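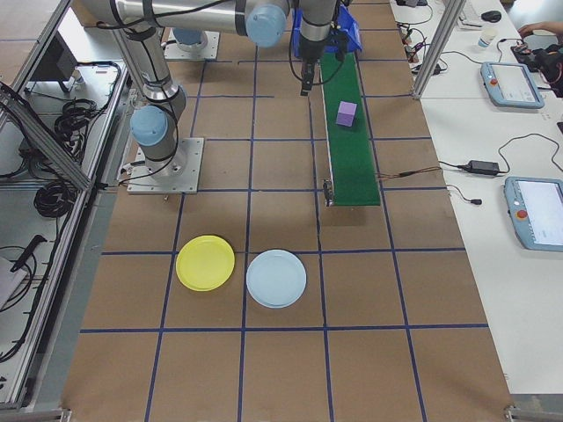
Photo: Uruvura test cell / Bulcombe Review

Opinion > Workplace > Machines and Safety

Print this page | E-mail this page

One cell, two stop buttons, and the wrong one gets pressed

In May one of the two arms in our test cell at Uruvura pushed its gripper down into the wall of a plastic bin and kept pushing. The technician at the table did what she had been trained to do. She hit the red button on the nearest teach pendant. The other arm stopped. The one in the bin carried on until its own force limit tripped, and by then a finger was bent and the bin had slid most of a grid square across the paper.

No one was hurt. The written report called it operator error, and I signed it. I have since changed my mind, and I think the people who buy and build these cells should change theirs.

The cell is called Cavby. Two arms share a work surface, a short conveyor and a bin. Each arm came with its own controller and its own pendant, and each pendant has its own emergency stop. When we put the cell together we meant to wire the two stop circuits to each other, so that either button would drop both arms. That job was on the list. It was still on the list in May, and the cell had by then run for 504 hours.

The case for leaving things as they were went like this. The arms are built to work near people and they move slowly in our programs. Each one has a working stop. Everybody who uses the cell is trained. All of that was true, and I repeated it to visitors.
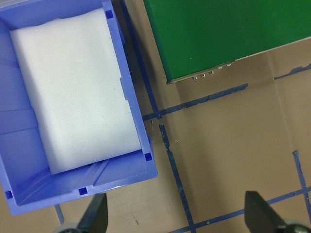

The fault itself was dull. The bin had been moved to make room for a different layout, and the position saved in the program was the old one. The arm went down where the middle of the bin used to be. We mark the surface with tape in a grid so that things can be put back where they belong, but tape only helps if somebody looks at it, and a program doesn't look at it at all. I expect this kind of mistake to happen again. It happens in every shop where the layout changes more than once a week.

What I don't accept is that the second half of the event was the technician's mistake. The pendants are the same color and the same shape, and the stop buttons are in the same place. They lie on a side table and get picked up, carried around and put down again in whatever order the work requires. Asking a person to work out which is which while a gripper is grinding into plastic is asking for a decision at the worst possible time. The whole point of an emergency stop is that you don't have to decide anything.

After the event I asked for the stop records. There were 117 button presses in all, most of them harmless - someone ending a run early, or checking the button at the start of a shift. In 39 of them, one pendant's stop was followed within seconds by the other's. I can't prove that each of those was a person hitting the wrong one first. Some were surely people being careful and stopping both. Either way, they wanted the whole cell to stop and had to press twice to get it.

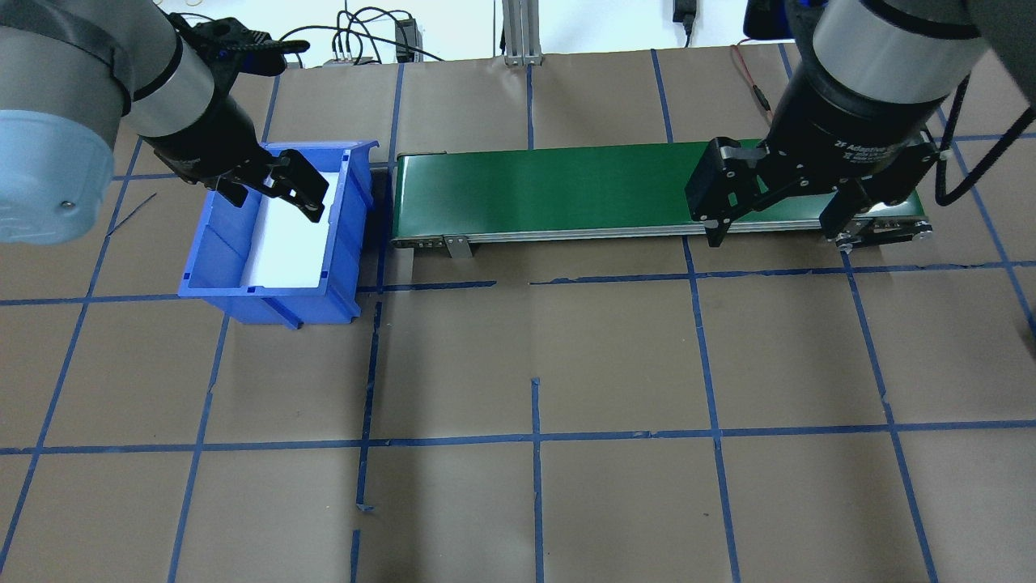

Our response at first was to put labels on the pendants. LEFT and RIGHT, in large letters. This lasted until someone stood on the far side of the table, where left is right. Then we tried a rule that each pendant had to be set down next to its own arm. The cables made that awkward and the rule was dropped in a few days. I mention these because they are what most shops will try, and they cost nothing, which makes them attractive.

The real fix was a shared safety circuit. Parts and an outside electrician came to some 400 dollars, plus an afternoon with the cell down. Now either button stops both arms, and the belt too. We had left the belt out of the first plan, and it was the electrician who asked about it. A stopped arm over a moving belt is its own problem.

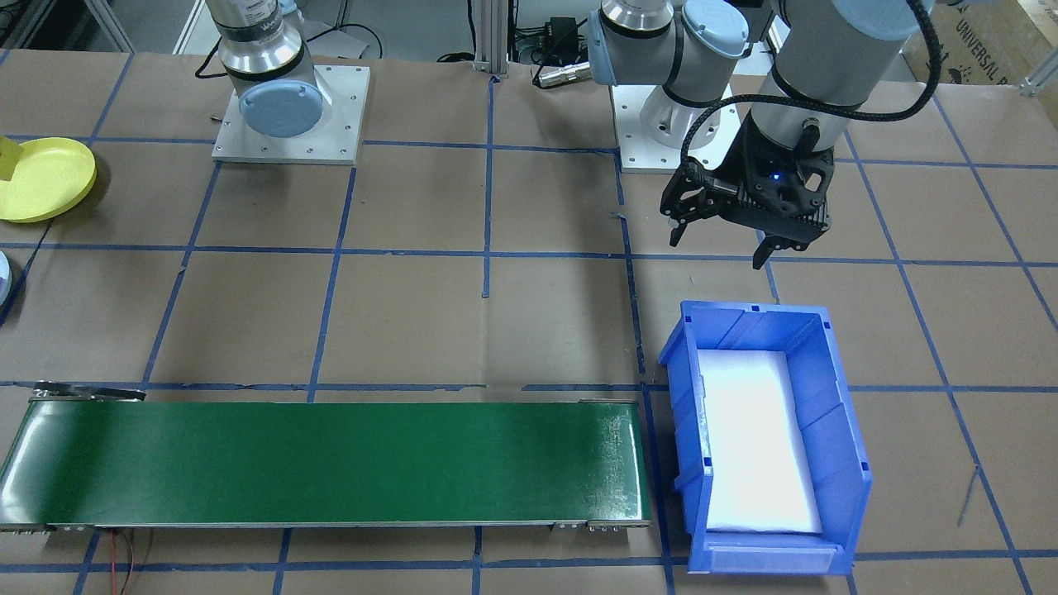 By Iolanda Cordeiro

There is a fair objection to all this. Linked stops cost time. When one arm faults, the other loses its place, and whatever it was holding has to be dealt with by hand. My colleagues at Tuhumury run a pair of arms that rarely come near each other, and they keep the circuits apart for this reason. They say a linked stop would get pressed less often, because people would dread the restart.

I take that seriously. People do avoid a button that makes trouble for them. But the answer to a slow restart is a faster restart, and we have spent more effort on that since May than on anything else in the cell. There is also an ordinary pause function for ordinary interruptions, and people should be taught to use it. If two arms can reach the same bin, they are one machine as far as the person next to them is concerned, and one button should stop it.

I would go further and say the circuit should be finished before the first program runs. Once a cell is working, the remaining safety jobs compete with everything else anyone wants from it, and they lose. Ours lost for months. I approved the schedule every time.

I have asked for the report to be reopened and the words "operator error" taken out. The technician told me she didn't much care what it said. I do, as the next shop to read it will take from it that they need better operators, and they will go looking for some while their own two buttons stay on the table.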